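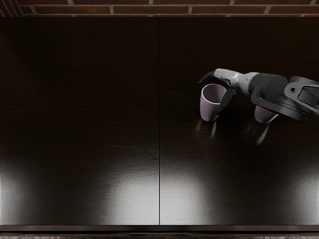 About Kastudano

Movies. Mostly the ones other people forgot to ask about.

Kastudano is a small film distributor and screening series. We buy movies, we put them in theaters, we write about them, we argue about them on the walk to the bus. Started by Tahira Soomro, who used to book a single screen in a building with bad heating and got tired of hearing that a certain kind of picture "doesn't travel." Travels fine. Somebody has to buy it a ticket.

There are 9 of us now. Still no lobby. Ring twice.

What we do

Distribution. We've released 36 features so far. Comedies, two courtroom things, one very long documentary about ferries, a lot of first films. We take theatrical and home rights where we can get both, theatrical only where we can't. We don't re-cut. If we think it's 20 minutes too long we say so once, over lunch, and then we drop it.

Screenings. The Prirka series runs one film a week through the season. One showing, one intro (short!), one conversation after for whoever wants to stay. Tickets are cheap and the popcorn is from a machine that predates us.

Writing. Every release gets a printed booklet. Essay, interview, crew list that includes the drivers. Subscribers get them in the mail, everybody else can pick one up at the door until they run out, and they do run out, so come early.

How it started

First release was Zesenia, a family comedy about three aunts selling a bakery. Every buyer at the market passed. Too many aunts, one of them told Tahira, in those words. She got the rights for less than a used car and opened it in one theater with 512 seats, on a night it rained sideways.

Sold out. Held over four weeks. The trades called it a fluke, then a surprise, then when it did the same thing in the next town they called it a suprise again. We have the clippings up in the bathroom.

That's pretty much been the company ever since. Somebody says there's no audience, we go and stand outside the theater and meet the audience. They are usually cold and want to know where the line starts.

What we look for

Fair question, we get it every day. Loose answer:

A script where the women have jobs and you can tell what the jobs are.

Jokes. Even in the sad ones. Especially in the sad ones.

A director who can explain the movie without naming four other movies.

An ending somebody on staff hates. If all of us like it we get nervous.

Budget doesn't matter much. Neither does cast. We've released movies with people you'd know from the grocery store checkout magazines and movies where the lead was the producer's dentist (she's great, she's since done another one). 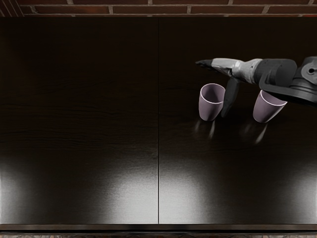

The Nutsugah Fund

Small, but it's real money. The Nutsugah Fund gives finishing grants to features that are shot and stuck. Sound mix, color, subtitles, music rights, the boring stuff that kills movies. Grants go up to 500 dollars per item and you can apply for more than one item. No, it won't pay for a whole mix. It has paid for the last day of one, twice.

Open to first and second features. You keep your rights. You don't have to release with us, and plenty haven't, and we went and bought tickets.

Next round opens Tue 10 January. Form's on the site that morning. Send a link to the cut, one page on what's missing, and a phone number that works. Please don't send a hard drive, we lost one behind the radiator and felt terrible for weeks.

Who's here

Tahira Soomro, founder. Picks the films, does the intros, answers the main inbox herself so be nice.

Everybody else splits bookings, print traffic, subtitles, the booklets and the box office. We rotate. The person who sold you your ticket may well have checked the commas in your booklet. Complaints about commas go to the main inbox too.

Working with us

Theaters: we book anywhere. Church hall, college, drive-in, regular old multiplex. Flat fee or split, your choice, same terms for eveyone. We'll send posters. Tell us your screen size first, we've been burned.

Filmmakers: send finished features or close-to-finished cuts. No treatments, no trailers for things that don't exist yet. We watch all of it, all the way through, and we write back. It can take a couple months. Nudging is fine. Nudging daily, less so.

Press: screeners on request. If you're writing a piece about whether women's comedies are "having a moment," we'll still talk to you, but we're going to ask how long a moment is.

Jobs: none right now. Projectionists, write anyway.

Getting in touch

Main inbox is best. Phone gets answered in the afternoon, mornings we're watching things. The Prirka calendar goes up at the start of each month and the mailing list gets it a day ahead.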